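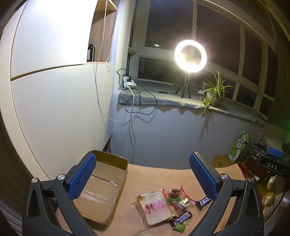

Snack sorting at home, when do I stop recording?

Reading time: 4 minutes

nhi_van
2021-07-03
Hi all, Nhi Văn here, longtime lurker. I've been collecting hand-held gripper demos in my apartment for the Dalsgaard sorting task (snacks on the table, tray next to them, everything goes in the tray) and I'm at 400 episodes now. The plan says 2000. My wrist says no way.

What I want to know is whether I should keep going with the same table and the same window behind it, or stop and move everything to another room. I do most of it at night with the ring light on, and there's so much going on in the background, plant, cables, shelf stuff. Part of me thinks it's great and part of me thinks the policy is going to learn that candy only exists near a spider plant.

Also the shiny wrappers are driving me nuts. The Snickers bars I can do in my sleep. The little foil one, I fumble it all the time!

vorkura_fan
Keep the clutter. I cleaned my desk until it looked like a hospital and the model fell apart the first time I tried it in my kitchen. Move rooms though, yes. I'd do it right now and not at 2000.

Baldur Eyvindsson
I'm going to disagree with the room thing. At 400 you don't know yet if your grasps are any good. Train something on what you have, look at where it fails, then decide. If you change the room and the objects and the light all at once you'll have no idea what helped. I lost most of February to exactly that mistake.

vorkura_fan
Sure, but she can train on 400 and set up the other room while it's running? It's not one or the other.

Baldur Eyvindsson
Fair. My point is about mixing them before you've got a number for the first batch.

tapehead
Question about the tray. Is that a cut-down box with the packing tape still on the bottom? Mine had tape too and the glare on it moved every time I moved. I turned the tray over between episodes for a while and then just lined it with paper.

nhi_van
Yep, tape's still there, running across the bottom. I kind of liked it because real boxes have tape? But I hadn't thought about the glare at all, ugh. Might do half with and half without.

slowpinch
About the foil candy: do you leave the fumbles in? I keep mine if I recover within 5 seconds or so and toss the rest. A regrasp is useful. Me chasing a candy across the table, less so.

Baldur Eyvindsson
Keep recoveries, yes. But write down which ones they are! You can always filter later, and you can't go back and remember.

nhi_van
Uh. I have not been writing anything down.

tapehead
lol welcome to the club

slowpinch
The bread is the one I'd worry about. Soft pack, lots of ways to grab it, and if you sometimes pinch a corner and sometimes squeeze the middle, the model splits the difference and gets neither. I picked one grip for soft stuff and stuck with it.

vorkura_fan
Nooo, variety is good there! I grabbed soft packs every which way and it was fine.

slowpinch
How many episodes did you have?

vorkura_fan
...a lot more than 400, ok.

nhi_van
OK so for tonight: one grip for the bread, a spreadsheet with a column for recoveries, and I'll shuffle the pile properly between takes (I've been lazy and dropping it on the right side of the tray every single time). Then I'll train on the first batch before touching the other room. Baldur, how many test runs would you do per object?

Baldur Eyvindsson
6 each to start, from different spots on the table. Put the tray on the other side for a couple of them, I suspect you'll learn something there.

Related threads
Dendia export drops the last second of every episode
Textured pads or smooth pads for thin wrappers?
Damow meetup notes: labeling failed grasps
How long can you record before your thumb gives out

Contact the moderators | Forum rules | Back to top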